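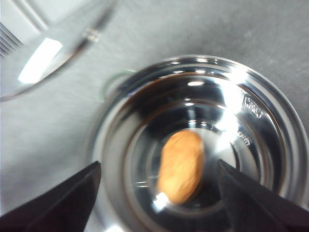
Gurken
A small-kitchen log of nuts, grains, beans and what happens to them in an electric pot

What this is

Gurken is my kitchen notebook, typed up into tables so other people can use it. It started on the back of envelopes in June, when I moved into the apartment on Nostgate with very little counter and even less patience, and decided I wanted to know how much water a cup of barley really needs in a countertop pot. Then I wanted to know the same for black beans. Then I got going on almonds (soaking, peeling, simmering, blending) and the envelopes got out of hand!

So now it's 2933 rows. Each row is one portion of one thing: what it was, what it weighed dry, what I did to it, what it weighed after, and whatever I felt like saying about it. Some of the comments are helpful. Some of them just say "meh." I left them all in.

The name is German for cucumbers, and there are no cucumbers in here. It was the name of the folder I happened to be saving into and I never changed it.

Last updated 1 Oct 2026.

What's in the folder

There are 5 files and you'll probably only want two of them.

portions.csv is the big one, one row per portion.
recipes.csv has the 71 recipes the portions went into, with a title, a pot setting and a short method.
containers.csv is the empty weight of every cup, bowl and jar I used. Please use this if you're working with the raw weights, more on that below.
shopping.csv says where each bag came from and when I opened it.
notes.txt is everything that wouldn't fit in a column, in the order I thought of it.

Columns in portions.csv

portion_id: just a running number. There are gaps where I deleted a row for being nonsense.
item: almond, walnut, chickpea, barley, short rice and so on. All lower case, always singular, so it's almond and never almonds. I had both for weeks and it was a pain to clean up.
state: whole, peeled, sliced, ground. Blank means whole.
container_id: matches containers.csv.
gross_g: weight in grams with the container.
net_g: weight in grams without it.
soak_h: hours of soaking, zero if none. Overnight is whatever overnight was that night, I looked at the clock when I got up.
water_g: water added to the pot, in grams. I gave up on milliliters early on and have never missed them.
setting: the pot setting, in my own English names (see the next section).
minutes: time from turning the dial to turning it back.
after_g: drained weight at the end. Blank if it was soup, obviously.
texture: hard, firm, tender, soft, mush.
comment: free text, sorry in advance.

The pot

Everything hot in this collection was cooked in one pot. I thought about adding stovetop numbers and decided against it. My stove runs hotter on one side than the other and I'd have been measuring the stove. An electric pot with one dial is a much calmer thing to keep notes about! You turn it, you write down the time, you go do something else.

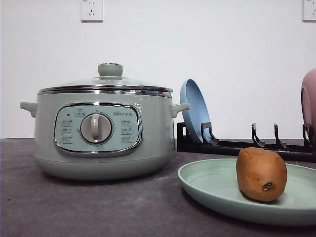
The labels on either side of the dial are partly in Chinese, and I gave each position a nickname in my own notes before I ever sat down to translate them properly. The nicknames stuck. So the setting column has things like "low," "porridge" and "big boil," and those are mine, please don't go looking for them in a manual. If you have a different pot, go by the texture and minutes columns and treat my setting as a hint.

A few things I've learned about it that matter if you're reading the numbers:

The glass lid is great for watching and terrible for leaving alone. If a comment says "peeked," I lifted it, and the water loss on that row will be higher than its neighbors. I tried to be good about writing it down. I wasn't always good about not peeking.

Anything starchy foams. Chickpeas are the worst of the lot, and if you fill the pot the way you'd fill a big saucepan you will be wiping the counter. I stay well below the rim now, but the early chickpea rows include some boil-overs, and those have "foamed" in the comment. Drop them if you're doing anything with water amounts.

It stays hot for a good while after the dial goes back. I drain right away for the log, so if you leave yours sitting with the lid on, expect everything to come out one step softer than I've got it.

Weighing

Most of the cold weighing was done in clear plastic cups. I like them for nuts and dry beans, you can see a bad one from the side without tipping everything out. They're also so light that a draft from the window will wobble the scale, so I got in the habit of closing it first. The soaking was done in jars.

About those container weights. For the first stretch I wrote down gross weight only and figured I'd subtract one cup weight for everything. Bad idea! Cups that stack together nicely can still be different weights, and when you're down to a single almond the cup is most of what's on the scale. I went back and weighed each one, wrote a letter on it with a marker, and fixed what I could. Rows I couldn't fix have container_id set to "cup?" and you can filter those out if you need to be strict. For a pot of barley it makes no difference at all.

The almond part

I should explain why there are so many almonds. My favorite thing to make in this kitchen is almond porridge, the slow kind, with soaked and peeled almonds ground up with rice, and the bag told me nothing useful about how much water an almond takes up. So I did the one-at-a-time rows. One almond in a cup, weigh it, soak it, pat it, weigh it again. It was a very soothing way to spend a rainy week and I'd do it again.

There's a standard batch too, which is always 100 grams of whole almonds, skins on. If you only want almond rows that can be compared to each other, filter for "batch" in the comment column and leave the singles for another time.

I bought almonds from two shops, Pascu and Gunisis. Pascu is the one down the hill with the bins, and their almonds are smaller and a little drier, and they peel beautifully after a night in the jar. Gunisis sells them in sealed bags and they're plumper, sweeter if you eat them raw, and stubborn about the skin. I ended up preferring Pascu for porridge and Gunisis for snacking, and you can tell that from the comments, so don't take the comments as neutral! The source for each portion is in shopping.csv by opening date, and I know that's a clumsy way to do it. If I started over there'd be a source column right in portions.csv.

What it's good for

Working out water for grains and beans in a small electric pot. Planning a soak. Teaching a kid how to make a chart out of something they can eat afterward. I've also used it to settle what to buy, by sorting recipes.csv by how soon I made the same thing again.

What it's not good for

Nutrition. I never recorded anything of the kind and I wouldn't know how. Please don't use it for food safety either, and especially not for kidney beans, go read a proper guide for those. I also wouldn't use it to say anything general about almonds. It's two shops, one season and one person who gets bored.

Texture is my opinion. My "tender" is a lot of people's "needs another ten minutes." I like a bean that holds its shape.

Known problems

Some soak_h values are obviously rounded. I wasn't getting up at the quarter hour to look at a jar.

Walnuts are hardly in here. I kept eating them.

The barley rows switch from pearled to hulled partway through and I didn't make them separate items. The comment says "hulled" from the switch onward, mostly.

There's one recipe in recipes.csv with no method, just "like last time." I don't remember last time. It was a lentil thing and it was very good, which makes it worse.

after_g is too high on a handful of early rice rows, from before I owned a decent strainer. Marked "wet" in the comment.

Using it and sending fixes

Take it, copy it, print it and stick it to the fridge, put it in your own spreadsheet with your own beans. A mention of Gurken is nice if you publish something, but I'm not going to chase you. If you send rows, please weigh your empty cup first and include it, and keep your items singular and lower case. Rows from other pots are very welcome, just put the kind of pot at the start of the comment so I can split them out later.

Next up is oats, and then I'd like to have a proper go at mung beans, which I've only done twice and both times ended up as mush (tasty mush, with ginger).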